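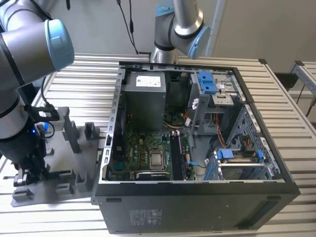 The Barajas workshop in Sulton opens its doors to the public one afternoon in August, and this year I finally went. They build and repair small organs there, mostly chamber organs and positives for playing continuo, and also harpsichords when somebody orders one. I play the organ as an amateur and I have sat in front of many keyboards without ever knowing well what happens behind them. With other machines I am less shy. A desktop computer lying on its side with the side panel removed, so that the whole interior faces upward, does not frighten me, and I can find my way in it. An organ case with the doors open was until this visit a dark cupboard for me.

The workshop is a long brick building behind the railway station. From the platform it is a walk of 15 minutes, the last part uphill, and there is no sign until you stand in front of the gate. We were received in the yard by Nadja Gruber, who leads the workshop together with Konrad Adamczyk. She divided the visitors into two groups. I went with hers, and later I heard from the other group that they saw the same rooms in the opposite order.

We began in the wood store. The oak for the cases is kept there in high stacks with thin sticks between the boards so that the air can pass. Mrs. Gruber told us that they buy the wood years before they need it, and that the hardest part of her work is to say to a customer that he must wait. She let us knock on two boards, one ready and one still too young. I must confess that I heard no difference, but a lady beside me, who plays the violin, heard it at once.

From there we went up a narrow stair to the pipe room. I had expected a forge with much smoke. It was a quiet, bright room with a casting bench along one wall, and on this day there was no casting because of the visitors. The metal is an alloy of tin and lead. After casting, the sheet is planed to the right thickness, cut to a pattern, rolled around a mandrel and soldered along the back. One of the younger builders soldered a seam for us. He had painted the edges before with a white size so that the solder stays only where it should. He did it in one slow movement and did not speak until he was finished, and we did not speak either.

Then came Mr. Adamczyk, and with him the part which I liked the most. He does the voicing. In a corner he has a small voicing organ with one keyboard, and he puts the new pipes on it one after the other and works on them until they speak as he wants. He took a principal pipe that was not yet voiced and let us hear it: first nothing but wind, then a kind of cough before the note. He opened the foot a very little, moved the languid down with a thin rod, blew, listened, moved it again. After some minutes the pipe began to sing, with a small consonant at the beginning of the tone. "I leave this in," he said. "If I take all of it away, your Frescobaldi has no words." I wrote this down immediately.

Somebody asked whether he measures the sound with an instrument. He said that he uses a tuning device for setting the first octave when he is tired, and his ears for everything else. About temperament he could have talked until the evening. The positive they are now finishing is for a church in Tralgate and will be tuned in quarter-comma meantone, with split keys for D sharp and A flat. It is a brave choice for a parish. Mr. Adamczyk played us a few chords in E major with the wrong note and then with the right one, and even the children made a face at the first.

The Tralgate organ stood in the assembly hall, nearly complete. The whole instrument will have 800 pipes, and a part of them were already in their places. The case is plain oak, without carving, with the pipe shades still missing. We were allowed to go to the back, where the doors were off. Now I could see how the trackers run from the keys to the pallets, and Mrs. Gruber pressed one key again and again while we followed the movement with our eyes. There is only wood, leather, and a little wire in between. I understood at last why my teacher always complained when I struck the keys too hard. The finger opens the valve itself, and one can feel the moment when the wind gives way -- I have read about this many times, but I had never connected it with a thing one can see.

At the end of the tour there was a short concert in the same hall. Annelies Schnyder played on a chest organ which is for rent, and Thaddäus Leitner, a cornetto player, joined her. The program:

Girolamo Frescobaldi: Toccata for the Elevation, and a canzona for treble and bass
Giovanni Gabrieli: Ricercar
Dario Castello: Sonata for treble and continuo
Claudio Monteverdi: two short pieces arranged for cornetto and organ

The hall is rather dry, and the cornetto had nothing to lean on, so Mr. Leitner took the Castello a bit slower than I know it from recordings. I was glad about it. The fast passages remained clear, and in the slow section one could hear how he shapes the air before the note as if he had learned it from the pipes upstairs. Mrs. Schnyder used only the stopped flute for most of the time and added the small principal for the end of the canzona. In the Frescobaldi toccata she waited on the dissonances for so long that the man in front of me turned around to see if something was wrong.

Afterward there was coffee and plum cake in the yard. I talked with Anjana Gunawardena, who sings in a consort in Grorkby and had come to look for a chest organ for their Schütz project next spring. She had tried two at the workshop and preferred the older one, although it is heavier to transport. Her question was whether it can be transposed between A=415 and A=440, and it can, by moving the keyboard. For 465 one must ask for another instrument. The rent includes one tuning, but not the van.

Some practical remarks for people who want to go. You must register by telephone, and the places for the tour are taken quickly. The stair to the pipe room is steep and has no elevator, but the assembly hall and the concert are on the ground floor. The visit with concert takes 3 hours. Children may come, and they can try a small set of bellows by the door, which was seldom silent. Wear shoes that you do not love, for the dust of the planing goes everywhere.

The workshop sells a booklet on the care of small organs at the exit. I bought one and read it on the train. The chapter on mice is longer than the chapter on tuning.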